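ok so a few people asked what I've been doing since I went quiet in April. Short version: motion planning for floppy things. Long version is a thread, sorry, get a tea

Background for anyone new here. I write the planner side of Pirkuvix, our in-house stack for two-arm sorting and packing. Branwen Phillips does perception. We share a desk, a kettle and a very long bug list

For ages our test objects were boxes and mugs. Rigid stuff. You get a pose, you get a grasp, you plan a path, done. I got a bit smug about it, to be fair

Then we moved to fake flowers and my lovely planner fell in a heap

Problem one: what even is the pose of a hydrangea? The head is a big blob of petals and the stem heads off in whatever direction it likes. Branwen's first model put the centre of the object in mid-air beside the stem. Technically the right average! Useless to me

So we stopped asking for a pose. Perception now gives me a curve for the stem plus a fat sphere for the head, and I sample grasps along the curve. Took the two of us most of a month to agree on the message format, which is embarrassing for something with four fields in it

(Four fields and a timestamp. Branwen would want me to mention the timestamp. We had a proper argument about the timestamp)

Problem two: collision checking. If you treat every petal as solid, the arm can't go anywhere near the pile and the planner just gives up. If you treat flowers as nothing, it ploughs straight through the one you wanted next

What worked was a cost instead of a hard no. Table and trays are hard obstacles, the other arm is a very hard obstacle, petals and leaves are just expensive. The planner will brush past a bloom if the detour is silly, but it won't pick that route for fun

I logged 801 planning queries with the old checker and 446 of them came back with no path at all. Same queries replayed with soft costs: 220 failures. Still heaps, but I did a little dance at my desk

Most of what's left is stems lying across each other. The curve fit hops from one stem to its neighbour at the crossing and you get this gorgeous smooth grasp target on a flower that doesn't exist. Branwen's trying a leaf-aware version. I'm trying not to hover

Also had a fun one on 26th May. Both arms sat there dead still for ages and I was sure it was a deadlock in the scheduler. Spent the whole arvo in there adding log lines. It was a units mix-up in my own config, padding in centimetres where the planner wanted metres. Each arm thought the other one was the size of a house

Agnese Mets found it by reading the file out loud to me in a deeply unimpressed voice. There's now a check at startup that refuses any padding over 3 metres, and yes, that's still a ridiculous number, I'll tighten it

Anyway, the kind of layout I'm planning against at the moment, stems and all

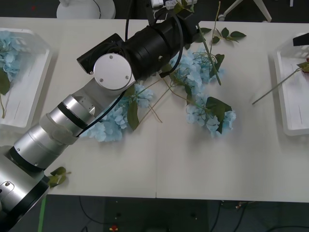
Blue hydrangeas under the arm and a tray on each side. Look at the stems if you want to know why I'm tired.

The bit I like thinking about is the bloom right under the upper link. The wrist is the thing everyone checks for collisions, but the fat links further back sweep a lot of space too. My old cost only looked at the last two joints. Now it does the whole chain and it's slower, but I trust it a lot more

Speed is the next job. The visualiser (we call it Kurlow, long story, bad pun) chews up more time than the planning does, so I've pulled it out into its own process. If you've done that with shared memory and lived, please tell me how you handled stale frames

And a few of you asked if the cost map code is going public. I'd love that! It needs a tidy first, half the variable names are swear words. Aiming for July, don't hold me to it

Right, back to the crossing stems. Replies are open, go easy on my curve fits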